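Questions I get asked a lot

I run a small mending and alterations business called Sandora from my back bedroom, and the same things come up in my inbox every week. Have a read before you write to me (I'm slow at replying, sorry!).

Do you take zips?
Yes, loads of them. A new zip in a skirt or a pair of jeans is £32, and a coat is £43 as they're a proper wrestle. If it's only the slider that's gone, bring it over anyway and I'll have a look.

How long will it take?
Two weeks for most things. I go a bit mad in June with bridesmaids, so add another week then.

Can I drop things off without booking?
Please don't! I'm often out at the fabric shop or up to my elbows in somebody's lining. Send me a message first and we'll sort out a time. Friday afternoons are usually good.

Do I need to wash it first?
Yes please, even if you've only worn it once.

Will you alter a wedding dress?
I will, but I need to see it on you, with the shoes you'll be wearing. A hem starts at £60, and the price climbs with every layer of net.

What thread do you use?
Flutier for nearly everything. I tried a cheaper one last winter and it snapped all the way through a pair of curtains, so never again.

Do you do leather?
No. My machine hates it and so do I.

Can I post things to you?
You can, and I'll post them back at cost. Put a note in the parcel with your name and what you'd like done, and pin the spot if you can. Safety pins are best, dressmaking pins fall out on the way.

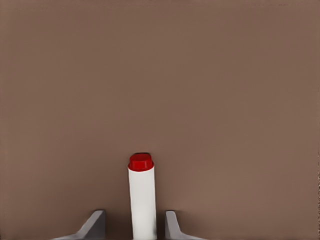
Oh, and if you want your old buttons back, put that in the note too, otherwise they go in my button tin.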